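Can a machine sort parts yet, or tidy a kitchen for that matter?
General Shop Talk > Machines and Automation
14 posts per page | Sort: oldest first

benchdog_ray
July 4, 2022

We run a small shop that makes cabinet fittings. Every evening one of us spends the last part of the shift putting loose parts back where they belong. Hinges, spacers, cam locks, dowels. It's dull and we get it wrong when we're tired. My brother-in-law at Nygård keeps telling me a robot arm could do it by now. I've looked at two quotes and I'm not convinced. Has anyone here seen one do this kind of work on parts that are just lying there, with no fixture and no tray?

tallow
You'd be buying a science project. We had an arm at Kundham for packing and it was great as long as every box came down the line in the same spot. Move the box over by a hand's width and it closed on air. It went back to the dealer in December.

Storham_parts
Depends what you mean by "lying there." If it's one kind of part on a flat surface and you have decent light, that has been solved for years. Mixed parts in a heap is another story. We do roughly 2000 pieces a shift with a vision cell, but they come in on a belt, spread out, and a person still clears the jams.

benchdog_ray
Mixed parts, but not a heap. They'd be spread on a bench with some space between them. Say 4 or 5 kinds at a time.

mkelder
I work on the test side of this, so take it for what it's worth. Before anyone lets an arm near hinges they have it work with simple shapes on a board. Stars, cylinders, cubes, that sort of thing. You tell it which one to go to and see if it goes there. It sounds like a toddler's toy but it's the same job as yours with the hard parts taken out. Two from the bench: 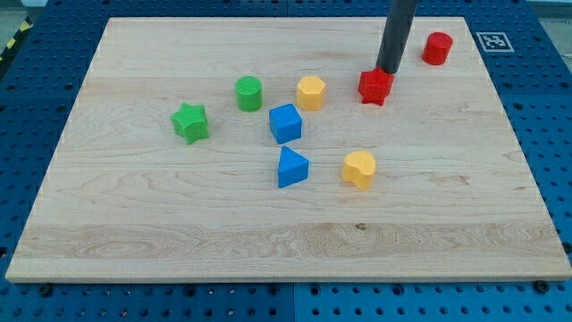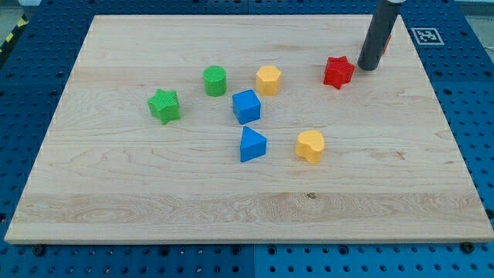 Arm on top of the red star in the first, beside it in the second.

tallow
So it's a stick poking a star. My point stands.

mkelder
Sure, it's pushing and touching, no grasping at all. But look at what's near the star. The other blocks stand pretty close to each other and there's a second star in green. It has to get the color and the shape both right. "Red" isn't enough and "star" isn't enough. For Ray's bench that would be "the short brass spacer" when there's also a long brass one and a short steel one.

Jarosław Stępień
I teach evening classes in maintenance and I think both of you are partly right. Choosing the right object is much better than it was. What's still weak is what happens when something goes wrong. A person who knocks over a part picks it up without thinking. The arm needs someone to have thought of that in advance, or it needs a lot of practice. At Skiltunus they trained one on over 1000 tries for a single bin and it still stopped for a dropped washer.

hollis_k
What about at home? I don't run a shop, I have three kids. I would pay good money for something that picks up blocks off the living room rug and I don't care if it takes all night.

tallow
You have that already, it's called telling the kids to do it.

hollis_k
You haven't met them.

Storham_parts
Home is harder than the shop, in my opinion. A shop bench is flat and bolted down and you decide what goes on it. A rug has socks and crayons and a dog on it. Floor vacuums work because they don't have to know what anything is.

mkelder
Agree on that. The board in those pictures is plain wood with nothing else on it but the blocks, and there's a printed marker lying on the table next to it. Your rug won't have either.

benchdog_ray
OK, this helps. So if I keep the bench clear, limit it to a few kinds and don't ask it to do anything clever when a part falls over, it's maybe possible. But I'd still need somebody there.

Jarosław Stępień
Yes. Price it as a helper for that person. If the numbers only work with the person gone, I would wait.

tallow
I'd wait either way. Buy some labeled bins — they don't need a service contract.

benchdog_ray
We have bins. It's the walking over to the bins that people don't do. I'm going to ask the second dealer to run it on a bag of our own parts and I'll post what happens.

Storham_parts
Make sure you pack the bag yourself, and put a few bent ones in.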